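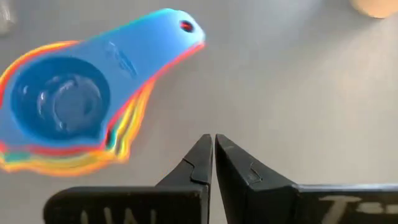 Unit 6: Can Machines Do the Chores Yet?
Course handout, Guerreiro Institute, Department of Applied Automation
Instructor: Graça Bastos

The short answer given in this course is "sometimes, and slowly." A machine that welds the same seam all day works in a setting built for it. A kitchen drawer is a different matter. Its contents are light, glossy, alike in shape and seldom left where they were the day before.

Measuring cups and scoops are a useful test. Each has a thin handle lying close to the table, so the fingers must come down at the right height and close on a narrow edge. A few millimeters of error and the handle slides away or the fingers meet on nothing.
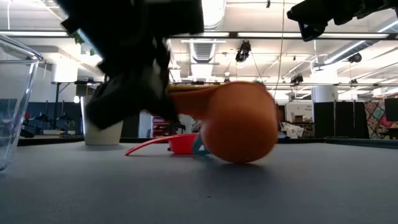
A firm hold is only the first step. The machine must also know which way the bowl faces and whether another piece lies underneath. Nesting the cups by size adds a further demand, as each must be set down nearly level inside the next.

Reading for this unit: Mousavi, "Notes on Thin Handles," sections 2 and 5. Section 5 covers the Woltby trials, in which 1,135 attempts were logged by type of failure. Students should note how few failures were due to grip strength — most began with a poor estimate of position.

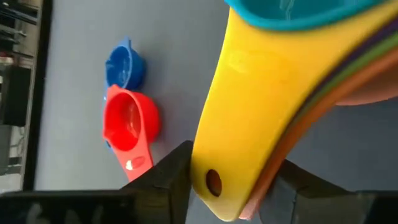
Stacked pieces raise the question of order. A person lifts the top cup without thought; a machine must first decide which one is on top.

For discussion: At what rate of failure would a household still accept the help? Would a shop floor accept the same rate? Written responses go to Custódio Esteves before the August session.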